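Baskets, Baskets, Baskets

Posted Friday, February 25, 2022

Okay, so I finally did it. After months of promising, I pulled every basket out of the hall closet and off the top of the fridge, and I'm sorting them before the spring market in Atadton. I've been collecting since my first apartment, mostly from thrift stores and yard sales, and I almost never pay more than a few dollars (the one exception cost me 60 and my sister still brings it up!). I thought a little gallery would be more fun than another long post about shelf paper.

I'm starting with the brown one because so many of you asked about it after the pantry post. I found it at the Balley thrift store under a stack of placemats, and I carried it around the whole store in case somebody else got the same idea.

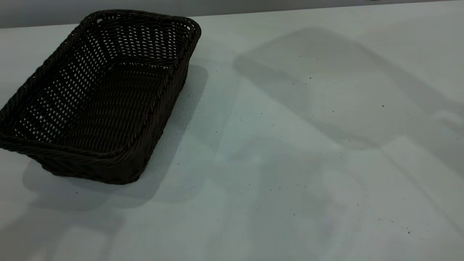 The dark chocolate one, empty for once – look at that braided rim!

I love how different the sides are when you get up close. The inside has rows of tiny square-ish openings that let the light through, and then the floor is woven much tighter, so my tea bags and seasoning packets stay put. It's been bread basket, mail basket and mitten basket at my house. Right now it's going back to bread, I think, with one of the striped napkins tucked in.

For cleaning, I go over the weave with a dry paintbrush, the cheap 2 inch kind, and then a barely damp cloth. Crumbs love a braided edge. I let baskets air out overnight before anything goes back in, and I don't keep them on top of the radiator anymore (learned that one with a very nice fruit basket, rest in peace).

Birthe Fogh wrote in to ask if I line mine. Sometimes! A dish towel folded in thirds is plenty for rolls, and for the bathroom shelf I cut down an old pillowcase. No sewing, I just tuck the corners under.

The picnic hamper and the two round ones from the Ó Dálaigh estate sale are still waiting for their turn with the paintbrush, so those go up next week. If you're coming to the market in May, I'll be bringing the ones I can stand to part with. The brown one stays home.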